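What I Learned About Cable Clutter at a Robot Open Day

August | by Arvo Rautiainen

I went to the Flestonska open day to look at robots and came home wanting to redo the shelf where my router lives.
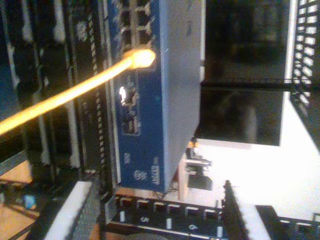 My sister-in-law had a spare ticket, and I figured I'd get a free coffee and a look at some fancy arms. The demo I ended up watching longest was about plugging network cables in and out. Plain old cables! The woman running it, Ms. Tuominen, let us stand there and pester her for 40 minutes, and I filled both sides of the program with notes. Most of it works fine for a closet, a workshop or the back of the TV.

Push until it clicks, then tug. A network plug can sit in the port looking perfectly happy and not be seated at all. She gives every one a gentle pull after the click. I did the same at home and one of mine slid straight out, which explains a lot about the upstairs printer.

Pick a color and stick with it. Yellow for the line coming in, say, and anything else for the rest. If you already have a drawer full of gray ones (me too), wrap a bit of colored tape near both ends. Both ends, please. I did only one end the first time and had to crawl behind the desk again.

Leave some slack. A cable pulled tight drags on the plug every time you bump the shelf. I leave a loose loop as big as a saucer and hold it with a hook-and-loop strip. Zip ties are fine for things you never plan to touch, but I always plan to touch everything.

Squeeze the little tab all the way down before you pull. If the tab has snapped off, replace the cable. I spent years wedging mine in with folded cardboard and I'm not proud of it.

Light the job from the side. Ports are dark little holes, and a flashlight held straight on just bounces off the front. Set it off to one side, or wear a cheap headlamp, and you can see which way up the plug goes. Same trick for finding a dropped screw, by the way.

Label before you unplug. Masking tape and a pencil will do. I number the cable and the port, then unplug, then dust. A soft dry paintbrush is lovely for the dust.

The whole shelf took me 60 minutes, including a hunt for the tape. I also got a Tamidska tote bag out of the day, and it now holds the spare cables, sorted by length, each one coiled and tied. Next up is the charger basket in the kitchen, wish me luck!

More from the Bollo household pages
Five-minute fixes for a sticky drawer
Getting candle wax off a tablecloth
A pegboard for small tools
What to keep under the sink

We use cookies to remember your settings. By staying on this site you accept our cookie policy. OK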